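Chapter 7
Friction and Wear at Surfaces in Contact

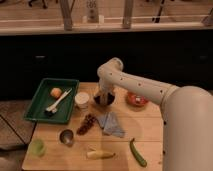
Figure 7.1. Objects resting on a wooden tabletop. Every resting contact carries a normal load.

7.1 Introduction

When two solid bodies touch, forces act across the region where they meet. One part of the force presses the bodies together and is called the normal force. The other part acts along the surface and resists sliding. The second part is friction, and it is the main subject of this chapter. The gradual loss of material that goes with repeated sliding is wear, which is taken up from Section 7.6 onward.

Chapter 6 treated bodies as rigid and contacts as points. Both assumptions are kept in the early sections here, where they give useful answers with little effort. They are dropped in Section 7.4, where the fine structure of the surface has to be considered.

After working through the chapter, the student should be able to draw a free-body diagram that includes friction, tell static friction from kinetic friction, find the angle at which a body on a slope begins to slide, and estimate the volume of material removed from a sliding pair under a steady load. The problems at the end are arranged by section. Problems marked with a star need the tables in Appendix C.

7.2 Terms and Symbols

The following symbols are used throughout the chapter.

N – normal force, in newtons
F – friction force, in newtons
W – weight of the body, in newtons
P – applied force, in newtons
μs – coefficient of static friction, no units
μk – coefficient of kinetic friction, no units
θ – angle of the surface from the horizontal, in degrees
s – sliding distance, in meters
V – volume of material worn away, in cubic millimeters
k – wear factor, in cubic millimeters per newton-meter

The coefficients of friction belong to a pair of materials. It makes no sense to speak of the coefficient of steel by itself. A table entry must name both materials and should also state the condition of the surfaces: dry, greased, polished, or as cut. Entries that leave out the surface condition should be used only for rough estimates.

7.3 Static and Kinetic Friction

Consider a block at rest on a level surface. Its weight W acts downward and the normal force N acts upward. With no sideways force applied, N equals W and the friction force is zero. The second fact is often missed. Friction is a reaction, and it appears only when something tends to cause sliding.

Let a horizontal force P now be applied and slowly raised from zero. While the block stays at rest, the friction force is equal to P and opposite in direction. It grows as P grows. At a certain value of P the friction force reaches its upper limit, and any further increase causes the block to move. The limit is given by

F(max) = μs N (7.1)

Once the block is sliding, the friction force usually drops to a lower value,

F = μk N (7.2)

Equation 7.1 gives a limit and Equation 7.2 gives a value. A common error in student work is to write F = μs N for every body at rest. The equation holds only when sliding is about to begin. For any smaller applied force, F must be found from the equations of equilibrium.

For most dry pairs μk is less than μs. The difference causes the jerky motion known as stick-slip, heard in a squeaking hinge and felt when a heavy drawer is pulled out slowly. The moving part sticks until the pull exceeds the static limit, slips forward under the lower kinetic friction, and sticks again when the pull has been relieved. Stick-slip becomes worse when the driving part is flexible and when the speed is low.

Example 7.1

A crate with a weight of 107 N rests on a level floor. The coefficient of static friction between crate and floor is 0.40 and the coefficient of kinetic friction is 0.30. A horizontal force of 14 N is applied. Find the friction force, and find the horizontal force needed to start the crate moving.

Solution. The normal force is equal to the weight, 107 N. The largest friction force available is 0.40 × 107 = 42.8 N. The applied force of 14 N is below this limit, so the crate stays at rest and the friction force is 14 N. To reach the point of sliding, the applied force must be raised to 42.8 N. After motion begins, a force of 0.30 × 107 = 32.1 N is enough to keep the crate moving at a steady speed.

7.3.1 The angle of friction

A simple way to measure μs is to place a block on a flat board and tilt the board until the block begins to slide. At an angle θ, the part of the weight acting down the slope is W sin θ, and the part pressing the block against the board is W cos θ. At the point of sliding the first is equal to μs times the second, which gives

μs = tan θ (7.3)

The weight of the block does not appear in the result. The test can therefore be done without a balance, and only the angle needs to be measured with care. The board should be raised slowly and without shaking. Vibration lets the block slip early and makes the measured coefficient too low. The test should be repeated with the block placed at several positions on the board, and both the mean and the spread should be reported.

Fingerprints, dust, and moisture all change the reading. In the Hastden tilting board, used for Laboratory Exercise 7A, the test faces are wiped with a dry cloth before each run and are handled only by their edges. Readings from boards stored in a damp room in July may differ clearly from those taken in a heated room in winter, above all where one of the faces is wood or leather.

7.4 What Happens at the Surface

A machined surface that looks smooth has small peaks and valleys when seen at high magnification. The peaks are called asperities. When two such surfaces are pressed together, they touch only at the tips of the highest asperities. The true area of contact is the sum of these small spots, and for hard materials under ordinary loads it is a very small part of the apparent area.

The pressure at each spot is high, often high enough to make the softer material flow. As the load is raised, existing spots grow and new ones form. The true area of contact rises nearly in proportion to the load. If the force needed to shear each unit of true area is constant, the friction force must also be proportional to the load. This explains the form of Equations 7.1 and 7.2, and it explains why the apparent area has little effect. A brick pulled along on its broad face needs nearly the same force as the same brick pulled along on its narrow face.

The model has limits. It does not apply well to rubber or other soft materials, which deform to follow the opposing surface. For these, the true area is no longer proportional to load, and the measured coefficient tends to fall as the load rises. It also fails for very clean metals in a vacuum, where contact spots can join so firmly that the surfaces do not slide at all.

7.5 Lubrication

A lubricant is a material placed between two surfaces to lower friction and wear. Three conditions are usually described. In boundary lubrication the film is very thin and many asperities still touch. In full-film lubrication the surfaces are held apart and the load is carried by the fluid. Mixed lubrication lies between them, with the load shared by fluid and asperities.

Which condition applies depends on the thickness of the fluid, the speed, and the load. A plain bearing at rest is in the boundary condition. As the shaft speeds up, it draws oil into the narrowing gap and builds up pressure, and the shaft lifts. Much of the wear in such bearings takes place during starting and stopping – a point that matters when a duty cycle is being chosen.

7.6 Wear

For a sliding pair under a steady load, the volume of material removed can be estimated from

V = k N s (7.4)

The wear factor k must be found by test. It may change by a large amount when the load, speed, or temperature moves outside the range of the test, and values should not be carried over from one range to another.

Example 7.2

A plastic pad is pressed against a steel track with a force of 70 N. The wear factor for the pair is 0.00002 cubic millimeters per newton-meter. Find the volume worn from the pad after a sliding distance of 3 km.

Solution. The sliding distance is 3000 m. From Equation 7.4, V = 0.00002 × 70 × 3000 = 4.2 cubic millimeters. If the area of the pad face is known, dividing the volume by the area gives the loss in thickness, provided that wear is even over the face.

Review Questions for Sections 7.1 to 7.6

1. State the conditions under which Equation 7.1 gives the true friction force on a body at rest.

2. A block begins to slide when its board is tilted to 14 degrees. Find the coefficient of static friction.

3. Explain why the apparent area of contact does not appear in Equation 7.2.

4. Describe the lubrication of a plain bearing as the shaft goes from rest to full speed.

5. The pad in Example 7.2 is replaced by one of the same material with twice the face area. The load and sliding distance are unchanged. Compare the worn volume and the loss in thickness with those of the first pad.

Section 7.7 takes up rolling contact, where the surfaces meet with little or no sliding.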